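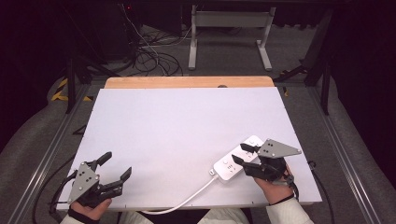 Setting up a hand-worn gripper station for cord and power strip handling

Applies to: Stimden bench stations, Toledo site
Last revised: 20 Aug 2020

This page covers preparing a station, recording a handling task and handing the recording over for use on the Irutard packing cell. It is written for line staff who have moved from hand packing to demonstration work. No programming is needed.

Before you start

Check the board. It must lie flat on the table, with the tick marks along its margins uncovered. Wipe off any adhesive residue.

Put on both grippers and close each one fully five times. If a fingertip pad slips or sits crooked, swap the unit and tag it. Keep the cables outside the board, one on each side, with enough slack that you can reach the far margin without pulling.

Sit so that your forearms clear the near edge. Seat height matters more than people expect – most shoulder complaints in the first month came from stools set too low.

Recording a power strip task

1. Place the strip on the board at an angle. Change the angle between recordings.

2. Lead the cord toward the near edge. A cord that runs over your lap is acceptable as long as it can move freely.

3. Start the recording with both grippers open and off the board.

4. Bring one gripper over the body of the strip, between two socket areas. Approach from the side. Do not grip over a button.

5. Keep the other gripper open and clear until the first has a firm hold. Then use it for the cord.

6. Move at normal packing speed. Slow, careful motion produces recordings the cell cannot use.

7. Release, withdraw both grippers and stop the recording.

If you drop the strip, finish the motion and mark the recording as a fault. Do not delete it. Fault recordings are sorted separately under Prostow.

Session limits

One session is 70 recordings or the end of the half shift, whichever comes first. The gripper weight is carried by the wrist, and grip quality falls off before the operator notices it. Rotate to inspection or cell tending after each session.

What changes on the line

The cell takes over straight picks of strips with coiled cords. Loose cords, mixed cartons and rework stay with hand packers. Packers who tend the cell clear jams, judge rejects and decide when a product variant needs new recordings. That decision used to sit with engineering and was moved to the line in the current procedure.

Output per shift is not used to rate individual operators at recording stations. Rejected recordings are reviewed by task code only. The codes for this task are 509 (strip, cord loose) and 567 (strip, cord coiled).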